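Akku vom E-Bike nach dem Winter nur noch halb so weit – Zelle kaputt oder verstellte Anzeige?

skutow_radler
10. Mai 2022

Hallo zusammen, ich brauche mal euren Rat. Mein Pedelec hat einen Rahmenakku von Vemulden (36 Volt, 10 Zellgruppen in Reihe), der im Keller überwintert hat. Im Herbst bin ich mit einer Ladung noch locker bis Skutow und zurück gekommen, das sind bei mir 40 Kilometer mit ordentlich Gegenwind. Seit April ist auf dem Rückweg Schluss. Die Anzeige steht noch auf zwei Balken, dann kommt der Hügel hinter dem Ort, und zack, alles aus. Nach ein paar Minuten kann ich wieder einschalten und habe angeblich immer noch zwei Balken!

Laut Display hat der Akku 211 Ladezyklen runter, das finde ich jetzt nicht so wild. Ein neuer soll 355 Euro kosten, und bevor ich die ausgebe, wüsste ich gern, ob man da noch was machen kann. Geladen wird immer mit dem Originalgerät, im Winter lag er vollgeladen im Regal (ja, ich weiß inzwischen, dass das nicht ideal war). Aufgeschraubt habe ich nichts.
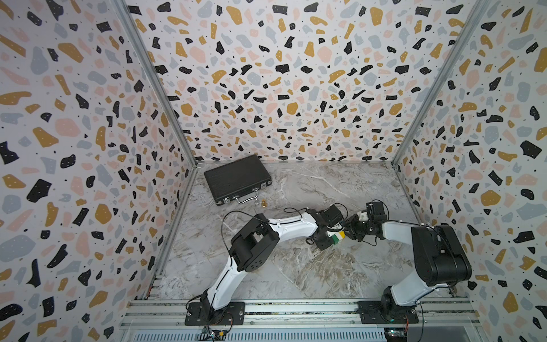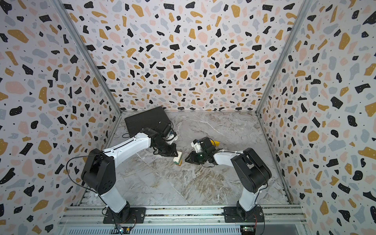
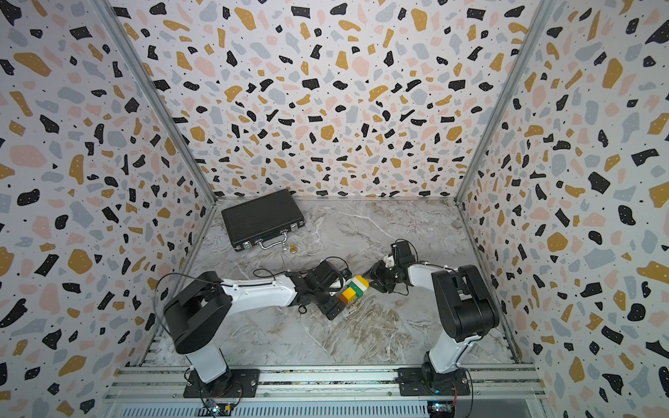
Zwei Roboterarme, gesprenkelte Wände, Boden in Marmoroptik.
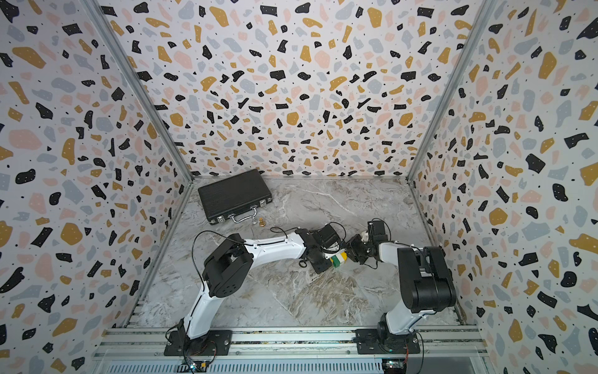

Wie voll soll ein Lithium-Akku sein, wenn er über den Winter liegen bleibt?

Am besten etwas mehr als halb voll, kühl und trocken, und alle paar Wochen mal nachsehen. Fällt er auf einen Balken ab, kurz nachladen und wieder weglegen.

Danke schon mal an alle, die sich das durchlesen!

Orkov

Moin, das klingt für mich stark nach einer einzelnen schwachen Zellgruppe. Am Hügel zieht der Motor viel Strom, dabei bricht die Spannung in dieser Gruppe zuerst ein, und das BMS schaltet ab, obwohl die anderen noch genug haben. Nach der Pause erholt sich die Spannung wieder ein bisschen und du darfst noch mal einschalten. Hatte ich bei meinem alten Akku ganz genauso.

Probier mal Folgendes: voll laden und danach noch ein paar Stunden am Ladegerät lassen, während du zu Hause bist. Viele BMS gleichen die Zellen erst ganz am Ende der Ladung aus, und das dauert. Das Ganze machst du bei den nächsten zwei, drei Ladungen. Wenn die Gruppen nur auseinandergelaufen sind, kommt oft ein gutes Stück Reichweite zurück. Bleibt alles beim Alten, hat eine Gruppe wirklich Kapazität verloren, und da hilft auch kein Ausgleichen mehr.

Dann würde ich einen Fachbetrieb messen lassen. Bei uns in Vemulden – ja, der Ort heißt wie die Firma – macht das eine kleine Werkstatt für Elektroräder, die hängt den Akku an einen Tester und nach 6 Stunden hast du ein Protokoll mit der echten Kapazität. Bitte nicht selber öffnen und an den Zellen rumlöten, so ein Paket hat ordentlich Energie und ein Kurzschluss ist schneller passiert, als man gucken kann.

kettenfett

neu kaufen, fertig. hatte ich auch, lohnt nicht

Rind

Also gleich neu kaufen würde ich nicht. Schau erst mal auf die Kontakte zwischen Akku und Halterung, bei mir waren die nach dem Winter grünlich angelaufen und das Rad ging bei Last auch ständig aus. Akku raus, Kontakte mit einem trockenen Tuch abwischen, ein Hauch Kontaktspray (nicht das Zeug für die Kette!) und wieder einsetzen. Danach war bei mir Ruhe.

Und noch was: den Hügel einfach mal in der kleinsten Unterstützungsstufe hochfahren. Geht er da nicht aus, spricht das eher für das, was Orkov schreibt, dann ist es der hohe Strom. Schreib doch mal, was dabei rausgekommen ist, mein Zweitrad zickt nämlich auch schon ein bisschen.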